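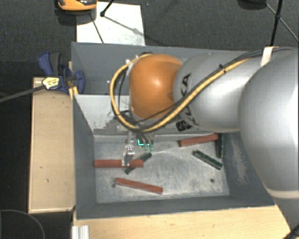

The arm was the easy part of the budget. It came with one price, one quote and one delivery date, and I had it in the spreadsheet in ten minutes. Everything after that took me from the end of winter to June, and I want to write down how it went while I still have the receipts in one folder.

I run a small shop that cuts and finishes metal stock. A lot of the day goes to taking short pieces out of a bin and feeding them to the next machine. I wanted a cell that could do the picking. I had some savings set aside and a rule that I wouldn't borrow for it.

My first spreadsheet had four lines: arm, gripper, camera, computer. The one I ended with had 40. Most of the new lines are small. Cable ties and straps, hose fittings, spare hose, clamps, aluminum profile, an extra valve, a second emergency stop button, a longer cable for that button. None of it looked worth a line when I started. Added together it cost more than the gripper did.

I bought the arm used. A dealer called Barredo had two of the right size, and I took the one with fewer hours on it even though it was the more expensive of the pair. The controller came with it. The teach pendant did not, and I missed that in the quote. If you are buying used, ask for a list of what is in the crate and have them put the pendant, the connecting cables and the manuals on it by name. I had to find a pendant separately and wait for it, and the arm sat on its pallet the whole time.

It is also bigger than the job needs. The pieces weigh very little and a smaller arm would have lifted them fine. But the smaller used ones were priced close to new, and the big ones were not. What I saved on the purchase I partly gave back on floor work and on the base plate. I would probably make the same choice again, but I'd put the floor in the first version of the budget.

Cables deserve their own section. The wrist on one of these turns a long way, and whatever you hang on the end has to get its air and its signals from somewhere. I had budgeted for the gripper and for nothing between the gripper and the cabinet. My first cable was too short and not rated for constant bending. The replacement cost real money. Buy the flexible kind from the start, buy more length than the drawing says, and leave a generous loop at the wrist.

For the gripper I got three quotes. Plullov makes a good one and wanted more than I had. Cundo was cheapest, but the fingers were a fixed shape and any change meant going back to them. I went with Jultano, in the middle on price, mostly for the reason that the fingers unbolt and the drawing for the mounting pattern is free to download. I am on my third set of fingers now. The first set was too wide to get between two pieces lying close together. The second set bent. I had put down money for one set and nothing for spares.

Then there is the bin. I spent a long time comparing cameras and almost no time thinking about the bin, and that was backwards. Sloping walls help, since pieces slide back toward the floor of it, but a piece leaning on a wall is still the hardest pick. A scratched metal floor also throws back light in ways that change with the lamps. I spent 70 dollars on paint and matting before I left it alone and spent the time on lighting. Hold the bin down firmly, too. If it shifts a little, every pick shifts with it. Clamps are cheap.

For testing I keep the number of pieces low. A handful of bars in two colors, tossed in by hand, tells me most of what I want to know about a change, and I can reset it quickly. Full bins come later.

Some things I'd tell anyone planning a similar purchase:

Get the electrical work quoted before you order the arm. Mine needed a new circuit and the electrician was booked out for weeks.

Keep back 20 percent of the total for things you haven't thought of. I kept back less than that and ran out in the spring.

Budget your own hours. I logged 266 of them up to the first day the cell ran through a shift without me standing next to it. I didn't pay myself for those, but they came out of paying work.

Price the guarding early. Fence panels are expensive to ship, and the door switch is extra.

Ask what a service visit costs before you need one, travel included.

What is left on the list is a proper stand for the lamps, a second bin of the same type so that I can swap instead of refill, and a spare valve. I also want to replace the wooden tables with something heavier, but that can wait for next year's money. The fence quote is good until the end of August and I'm going to sign it this week.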